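Keeping Household Electronics in Use: A Small Study of Repair in Two Neighborhoods

Project report, second-year course in Technology and Society
Graciela Olivares and Leandro Cisternas
Submitted June 19, 2026

1. Why we chose this subject

When the kettle in our shared student apartment stopped heating, we asked three shops if they could repair it. Two of them told us to buy a new one. The third shop, in Votthorpe, asked us to leave it until the next day, and the repair was a new contact in the base. The price was lower than a new kettle, but the difference was small. We began to discuss why a person would choose the repair at all, and this discussion became our project.

Our question is the following: what makes a household decide to repair a small electronic device, and at what moment is this decision made? We limited the work to kettles, lamps, radios, vacuum cleaners and toys with batteries. Phones and computers are studied by many others and they have their own problems, for example passwords and software support, so we left them out.

2. Places and people

We worked in two neighborhoods, Votthorpe and Admont. Votthorpe is older and has two repair shops and one hardware store. Admont was built later, mostly with tall apartment buildings, and the nearest repair shop is one bus ride away. We expected that this distance would be the most important factor.

We talked with 28 people during May. Most of the conversations were in the entrance halls of apartment buildings, where we had permission from the building managers to put a small table. Each conversation took between ten and twenty minutes. We did not record sound. One of us asked the questions and the other wrote the answers by hand, and in the evening we typed the notes together so that we could still correct each other.

We also visited the workshop Fuentealba in Votthorpe four times. The owner let us sit behind the counter and write down what customers brought and what they said. She keeps a paper book of all repairs, and she allowed us to copy 200 entries without the names of the customers. It was slow work. The handwriting is not always clear, and the abbreviations are her own, so we had to ask her often.

3. What people told us

Almost every person said at the beginning that repairing is better than throwing away. After this first answer the stories became different. Many had a drawer or a box with broken devices which they did not want to discard and also did not bring to a shop. One man in Admont called it "the waiting room." His radio had been there longer than he had used it.

We did not expect this. In our plan we had only two outcomes, repair or disposal, and our question sheet had only two columns. After the first week we added a third column for devices that are kept but not used. We then called back the people from the first week to ask them again, and all but two answered.

The distance to the shop was mentioned in Admont, as we thought, but not so often. More people said they did not know the price before going there, and they were afraid to carry something heavy on the bus and then hear that it was not worth it. One woman had a vacuum cleaner of the brand Lostitz which she liked very much. She telephoned a shop, and they answered that they must see it first. She understood this, but she did not go.

Shame was another subject, and it came up without our question. Some people thought they had broken the device through their own fault and did not like to explain it to a stranger. The owner of Fuentealba knows this well. She told us that she never asks how something was broken, only what it does now.

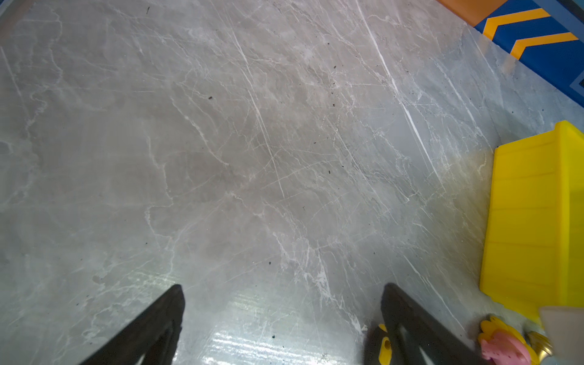 4. What the repair book shows

The entries in the book gave us another view, because they contain only the devices that did arrive at the shop. Lamps are the largest group and after them kettles. Toys are rare, except in the weeks after the winter holidays. In most entries the fault was simple: a cable, a switch, a contact or a fuse. The owner says that a repair of this kind takes her less time than writing the receipt, and we believe she was only half joking.

More difficult are devices that are closed with glue or with clips that break when they are opened. She writes a small cross next to these. The crosses are more frequent in the newer pages, but we must be careful here. It is possible that she only started to use the cross more regularly, and she could not remember when she began with it.

The price is also noted. She has a rule that the repair should not cost more than half of a new device, and if it does she telephones the customer first. In many of these cases the customer said yes anyway. The reasons are not in the book. We asked her for the ones she remembered, and they were mostly about the object itself – a lamp from a grandmother, a mixer that was a wedding present.

5. Problems with our method

The people who stopped at our table were those who had time. Families with small children mostly walked past, and we have very few answers from them. We tried once in the early evening, but then everybody was carrying shopping bags and our table was in the way.

English is not the first language for either of us, and it is not the first language for many people in Admont. The word "device" caused confusion. Some understood it only as a phone. From the third day we said "things with a plug or a battery," and this worked better. The answers from the first two days should therefore be read with some caution.

The course gave each group a limit of 3000 words for the field notes in the appendix. We had to shorten many conversations, and the short form sometimes sounds more certain than the person did. The full notes are with our instructor.

6. What we would suggest

A list of usual prices in the window would help more than we first thought. It does not need to be exact. "Kettle, new contact, from this price" would already answer the question that kept many people at home. The owner of Fuentealba was not against the idea, but she worries that customers will hold her to the number. We agreed on a text with her, and she will hang it next to the door after the summer.

For Admont we suggest a collection day, when one person brings the devices from a whole building to the shop and returns them later. Two building managers were interested. A third asked who pays if something gets lost on the way, and we had no good answer. This should be decided before anybody begins.

Our kettle still works. The lid has now become loose, and we have not yet brought it back to the shop.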